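**Sourdough starter keeps going flat after I moved - water or flour?**

**picklejarqueen** wrote on 09/03/2021:

Hi all, long time reader and I finally have a problem worth posting. I moved to Lanton in June and my starter has been sulking ever since. Same jar, same spoon, same lazy schedule (I feed it when I make coffee). At the old place it doubled in four hours like clockwork. Now it creeps up maybe a third, sits there, and smells like nail polish by bedtime.

Two things changed. The tap water out here smells like a pool, and I switched from my old flour to the Starkum all purpose, which is the only unbleached one my store carries. I've dumped two bakes so far and I'm getting pretty sick of croutons.

Any ideas? I really don't want to start over!

---

**rye_not_77**

Water. Fill a pitcher at night, leave it on the counter with no lid, use it in the morning. I did that for years in my last apartment and never had a dead starter.

---

**oldgasoven**

> Fill a pitcher at night, leave it on the counter

That only works if your town uses plain chlorine. Plenty of places use chloramine now and that stuff will still be in your pitcher next week. Call the water office and ask, they'll tell you over the phone.

But I don't think it's the water anyway. Nail polish smell means hungry. You're underfeeding it. What ratio are you using?

---

**picklejarqueen**

Uh, ratio. I pour some out and put some in until it looks like pancake batter?

---

**oldgasoven**

Well there you go. Get a scale. Keep 40 grams of starter, give it 40 of flour and 40 of water, and do that twice a day for a week. It'll come back.

---

**crumbsinthebed**

I'm going to stick up for the pancake batter method, that's how my grandmother did it and she never owned a scale in her life. Mine has been going since college on vibes alone.

I do agree it's hungry though. Also how warm is your kitchen? If it's cold in there, everything slows way down and people blame the flour. Mine likes it at 70 or a bit over. Under that I stick it in the oven with just the light on (and put a note on the oven door, please, learn from my pain).

I also quit mixing in the kitchen completely, my counters are that awful short kind between the sink and the stove. Now I do all of it on a folding table - bowl, dish, elbows out. So much nicer for kneading, you can get at the dough from any side.

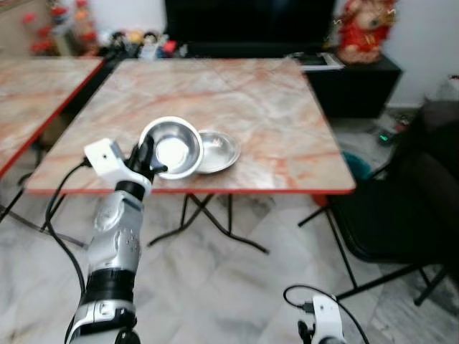 The other thing that helped me was taking a spoonful of the starter and feeding it whole wheat instead of white for a few days. It went nuts. I think there's just more in there for it to eat. Then I moved it back over to white slowly, half and half for a couple of feedings.

---

**rye_not_77**

Seconding whole wheat, or rye if you can get it (see username). The Soomro stone ground rye is great if you see it, little brown bag. A tablespoon in each feeding is plenty.

Still think it's the water though.

---

**oldgasoven**

It is not the water. I've read 1,000 of these threads and it's the water in maybe two of them.

---

**rye_not_77**

She said it smells like a pool!

---

**flourpower_dan_no**

Easy way to settle it, split the starter in two jars. Feed one with tap and one with bottled, same flour, same spot. Give it three days. Costs you a jug of water.

---

**picklejarqueen**

Ok doing the two jars, I like that! I dug out my food scale too, it was in a box marked "bathroom". And crumbs, the kitchen is definitely colder than my old one, the window over the sink doesn't shut right.

---

**crumbsinthebed**

My money's on the window.

---

**picklejarqueen**

Update after three days. Both jars are doubling. BOTH. Tap one was a little slower the first day and then it caught up. They've been living in the oven with the light on and eating twice a day with a spoon of whole wheat, so I guess it was food and cold.

---

**oldgasoven**

Told you.

---

**rye_not_77**

Slower the first day, you say.

---

**picklejarqueen**

Ha, you can have that one. Next question, what do I do with two starters? My sister doesn't want one. Already asked.

---

**flourpower_dan_no**

Crackers. Spread the extra thin on parchment with oil and salt and bake it low until it snaps.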